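Notebook, August, Thursday
Open day, desk station

Doors at 10. Visitors in groups of 8, Urmila Lodhi on the door and Bent Egilsson on the laptop. Ragnheiður Ravn ran the desk station in the morning, I took over after lunch. Two people from Hastix came with the second group and stayed for the rest of the session.

Station as agreed on Tuesday's plan: white desk with hutch against the curved brick wall, hand-held grippers, one operator at a time. Tasks were the drawer, the cabinet door and the screwdriver. Each visitor watched a run by one of us and could then have a go with the drawer.

Drawer

The lower drawer is the better one for beginners. The knob is small on both, but with the lower one people stand further back and keep their wrists straight. With the upper drawer they crowd the desk and the marker cubes end up facing their own chest. Told everyone: pads either side of the knob, close, then walk the hand back.
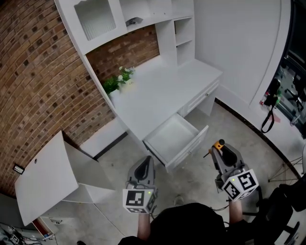 Bent logged 70 drawer runs over the day. He threw out 8 where tracking on one cube dropped for longer than the limit. Most of those were from the left hand, which people let sink when they are concentrating on the right. Worth a line in the briefing sheet. The limit itself is set at 200 ms and I would leave it there until we have compared with the Gosik recordings.

The Hastix visitors asked whether the finger pads wear. Answer given: yes, we change them when they start to slip on the small knobs, no fixed interval. They would like a figure. Ragnheiður to start a tally sheet.

They also asked why both grippers are tracked when only one is pulling. Explained that the second hand is often doing something useful without the operator noticing, such as steadying the desk, and we want it in the record. Ezequiel Barroso disagreed in front of the visitors, fairly politely. To be taken up at the next group meeting.

Screwdriver

Pick up, carry across the desk, hold shaft down, put away in a cubby. Harder than the drawer. The handle is easy enough to grip but a pinch too near the end cap lets the shaft swing. Grip mid-handle. I did the demonstration slowly, and Urmila read out the steps for the group.

Notes for whoever runs it next:

1. Check the indicator lights on both grippers before handing them over.

2. Keep cables behind the operator. Chair well back.

3. Close the pads fully on the handle, then wait for a count of 2 before moving off.

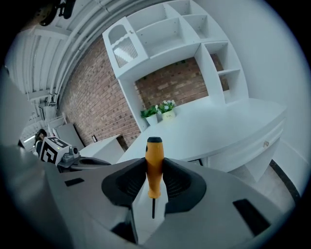 4. Bring the shaft down to vertical before going anywhere near the plants.

5. Put away in a low cubby first. The upper ones need a raised elbow and shorter visitors lose sight of the tip.

6. Stop the recording before taking the grippers back.

To do

Briefing sheet: add the left-hand note (me).
Pad tally (Ragnheiður).
Send the Hastix people the task list, without the run data until Unnur Þrastardóttir has cleared it.
Ask Skakton for a price on spare pads, same type as last time.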